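Vomby Hand Comparison

The Vomby hand comparison is a series of trials of robotic hands and grippers, carried out at a workshop in Tolville. It was started by the engineering firm Sudolness, which wanted to know which type of hand is best for picking up packaged goods. The series is named after the Vomby controller, used with every hand so that the results can be compared.

Three types are tested: a suction gripper, a parallel gripper with two jaws, and a hand with four fingers and a thumb. The last of these wears a black cover above its white finger joints, and its fingertips are dark grey. Items in clear plastic wrapping are considered a difficult group, as the surface is shiny and may slide or fold under the fingers.

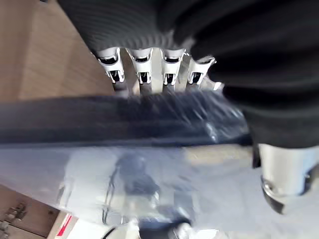
Why is one controller used for all the hands?
A different controller could change the speed and the force of the grip, and then it would be hard to say whether the hand or the controller had caused the result.

Each hand receives 400 attempts in one round. An attempt is counted as good when the item is lifted, held and put down in the marked area. In the first round the parallel gripper reached 91 percent with boxes, but its result with wrapped items was much lower. The full record of the series contains more than 2135 attempts, including repeated ones.

A second round, with a wrist camera made by Quaye, began in January. Its results are not yet published.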